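Galería: el fallo del cajón, brazo 2

Subo esto deprisa antes de que se me olvide el orden de las cosas. Es el puesto de prueba de Tasus, el del mueblecito gris con el cajón abierto, la lata dentro y el brazo metiendo los dedos. Esponja, cuenco y bolsa de aperitivo arriba, como en todas las series.

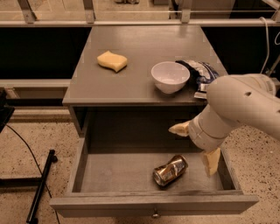
Lo que pasó

Serie de 121 ciclos, programa de recoger y guardar. Abrir cajón, sacar lata, dejarla fuera, cerrar. Después lo de arriba. Iba todo normal hasta el ciclo 14, donde el brazo bajó al cajón y se quedó empujando contra el fondo. Sin alarma. Sin parada. El controlador Plekent daba "en movimiento" y la muñeca no se movía nada.

Paramos con la seta. Entre que nos dimos cuenta y que alguien le dio, 5 segundos según el registro. Demasiado. Nadie tenía la mano cerca, por suerte, pero el operario de la serie anterior sí había estado recolocando la lata a mano entre ciclo y ciclo, con el brazo energizado. Eso ya no se hace. Lo pongo aquí y lo pondré en la puerta.

Daños

Poca cosa. Una guía del cajón algo torcida, roza al cerrar. El fondo tiene una marca que no sé si es de ese golpe o de antes, en la revisión anterior nadie lo miró. Los dedos de la pinza desmontados y medidos, siguen paralelos. El brazo pasó la comprobación de ejes sin errores pero no me fío hasta repetirla en frío.

Por qué no saltó la protección

El límite de fuerza estaba puesto en el perfil de "Derese", que es el banco grande, donde se mueven cajas pesadas. Alguien cargó ese perfil en octubre para una demo y se quedó ahí. Con ese límite el brazo puede apretar un cajón de estos hasta romperlo y para el controlador todo va bien. El perfil correcto existe, se llama Jotosholm igual que el proyecto, y estaba en la carpeta de al lado. Un desplegable mal elegido, vaya.

Segunda causa, más tonta. La altura del fondo del cajón estaba metida a mano en el programa, y el mueble se había cambiado por otro un poco más bajo de patas. No se volvio a medir. Los primeros ciclos salieron porque la lata estaba de pie y la pinza la cogía por arriba, lejos del fondo. En cuanto se le puso tumbada y aplastada, el brazo fue a buscarla abajo del todo.

Lo que todavia no sabemos

Por qué el aviso de seguimiento de posición no salió. Con el brazo parado y la orden avanzando, tenía que haber error en décimas de segundo. En el registro no hay nada, ni siquiera una línea amarilla. He mandado el fichero a Plekent y estoy esperando. Si contestan que es normal con ese perfil, que lo escriban en el manual, porque yo no lo encuentro.

Tampoco sabemos cuántas series se hicieron con el límite malo. Desde la demo, seguro. Habrá que repasar los registros uno a uno, y los de noviembre están en el disco viejo.

Cambios desde hoy, 30 de julio de 2023

Perfil de fuerza bloqueado por puesto. Para cambiarlo hace falta clave y queda apuntado quién y cuándo.

Objetos del cajón: se colocan con el brazo en parada segura y la llave fuera. Sin excepciones, tampoco "solo un momentito".

Cada vez que se mueva o se cambie el mueble, medir fondo y borde del cajón con el palpador antes del primer ciclo. La hoja está colgada junto al monitor.

Dos personas en la sala durante las series largas, una de ellas con la seta a mano. No en la mesa del fondo con el portátil.

Los cables del suelo, recogidos. No tuvieron que ver con el fallo pero el que fue a darle a la seta casi se los lleva por delante.

Pendiente

Guía nueva para el cajón, pedida. Mientras, no se hacen series de cierre, solo de coger y dejar.

Repetir la serie completa con el perfil bueno y a velocidad reducida. Primero lata de pie, luego tumbada, y luego la bolsa, que es lo que peor coge la pinza.

Comprobar si el puesto gemelo tiene el mismo perfil cargado. Me dicen que no, lo quiero ver yo.

Si alguien de Tasus vio algo raro en las series anteriores, un ruido, un cajón que rozaba, lo que sea, que lo apunte en el cuaderno del puesto con el número de ciclo. El próximo parte lo cuelgo en esta misma página cuando conteste Plekent.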